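Can the robot fold our laundry yet?

From the May issue of the Clemham Home Technology Circle newsletter
By Fraser Gourlay

Many members have asked me the same question after the last meeting: when can we buy a machine that does the laundry? I promised to look into it, and I read more than I planned. My short answer is "not yet, but the folding part is closer than I believed." The longer answer follows.

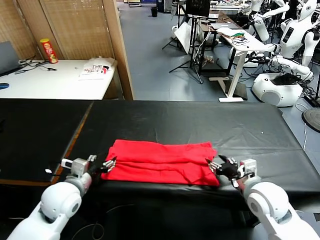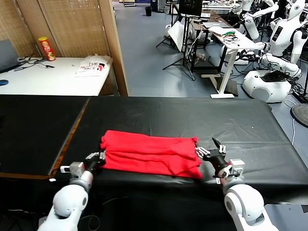
Folding work on red cloth, with two robot arms at a black-covered table.

Folding is a difficult chore for a machine, and I did not understand this well before. A cup keeps its shape when you take it. A shirt takes a new shape every time somebody touches it, and the sleeve can hide under the back. The machine must find an edge, hold it with the right force, and then move both hands together. If one hand goes faster than the other, the fold becomes crooked and the work must start again.

The hands have improved very much. Some years ago most of the robots I read about had a simple clamp with two flat sides. Now there are hands with several fingers, which can press on a cloth from the side or pinch a corner. For thin cotton this is a big help. For a fitted sheet I have seen no good result from any machine, and my own results are also poor.

Pádraig Keogh, our member who worked many years in a hotel laundry, keeps a notebook about this subject and let me borrow it. In his best trial day at the hotel, one experienced person folded 172 bath towels in an hour. He wrote beside it that the testing machine from Fellix managed 51 in the same time, and these were towels which a person had first laid flat. Taking them out of a full basket was a separate job, and the machine was not asked to do it.

I think this is the point we should remember when we watch a short film on the internet. We should ask who put the shirt on the table, and who takes it away to the closet. Carrying, sorting and matching socks are also part of the laundry, and in my house they take longer than the folding.

About the price I can say little. The Braluvell company offers a folding machine for rent to small laundries, at 600 dollars a month, but it accepts towels only and it needs more floor than my kitchen has. I found nothing for a private home that I would recommend to a member.

Pádraig is more hopeful than I am. He expects to see a useful home machine before he gives up his own ironing board. I will continue to fold by hand and will write again when I have tried one myself. If you have used such a machine at work, please send me a few lines for the next issue.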